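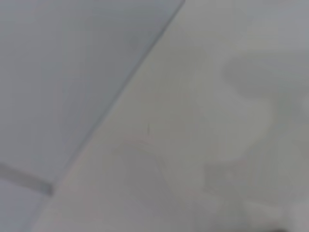 Abertura: cinza-azulado de um lado, mais claro do outro

Boa tarde! (esperar o pessoal sentar, água à mão)

Começo pela capela de Geltmont, que é pequena e quase ninguém visita, porque a estrada acaba 500 metros antes e o resto é a pé, a subir. Eu subi em abril, com chuva, e cheguei lá acima a resmungar. Depois sentei-me no banco de pedra e passou-me logo!

O que quero contar é a história do sino. Dizem em Orkport que o sino era deles e que foi emprestado por um inverno. Em Vonbridge contam outra coisa, claro. Há um livro de contas com 643 páginas e a palavra "sino" aparece numa única linha, meio borrada. (pausa, deixar rir)

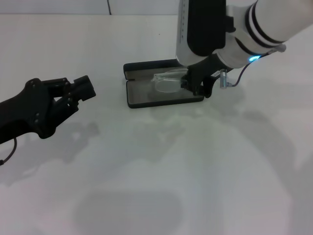 A disputa entre as duas aldeias durou mais do que a própria torre. Cada lado tinha a sua versão, a sua missa e até o seu dia de festa. Gosto de pensar nelas como a garra preta deste slide, de dedos abertos por cima da mesa branca, com o outro braço a descer da direita: duas aldeias de mão estendida para o mesmo sino. Falar aqui da procissão, mas pouco, que da outra vez perdi-me nisto 20 minutos.

Passar à subida: são nearly 2369 passos desde a fonte, contados por mim, e a placa não diz nada disso.

Fechar com o mapa e perguntar quem já lá foi.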